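Bowl stacking demos: how much should I vary the starts?

wbastos
Okay so I'm 53 demos into the bowl task and I already have opinions! I drive both arms, bowls go up on the little shelf or come down off it, sorted by color. Nobody at Gisov wrote down how much the start positions should move between takes, so I've been winging it.

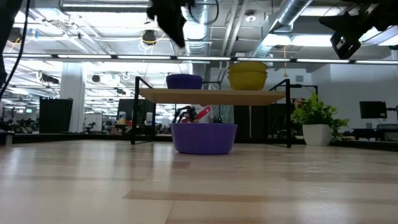
My hunch is that I'm too tidy. I put everything back pretty much where it was, and I bet the policy just memorizes the spots.

cletport_dee
You're right to worry. Scramble everything, every take. We recorded 400 neat ones at Cletport and threw most of them out.

hexnut
Disagree. Get 40 boring ones that all look alike, train, see if it moves at all, THEN scramble. Otherwise you can't tell a bad setup from hard data.

wbastos
Hmm, I like both answers — not helpful, I know.
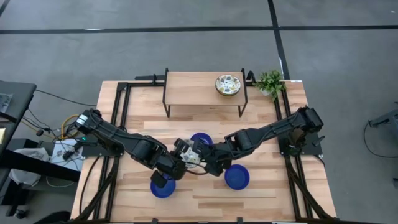
My other headache is handoffs. I keep bringing the two grippers together over the middle of the table, and from the head view the arms hide part of whatever is behind them. One of the blue bowls is half gone under there, and the speckled dish isn't much easier to make out. Do I keep takes like that?

cletport_dee
Keep them. The wrist views fill in the rest.

hexnut
Only if your wrist views are any good. Wallero's guide says drop them, fwiw.

wbastos
Ha, okay, so a tie.

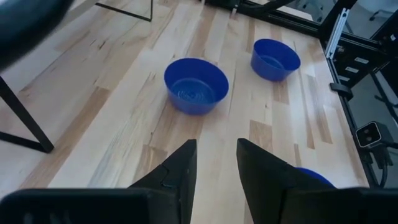 I'm going to do 2 batches, one neat and one messy, and train on each. Handoffs stay in both. Will post numbers when I have them.

hexnut
Label the batches before you start, please. Ask me how I know.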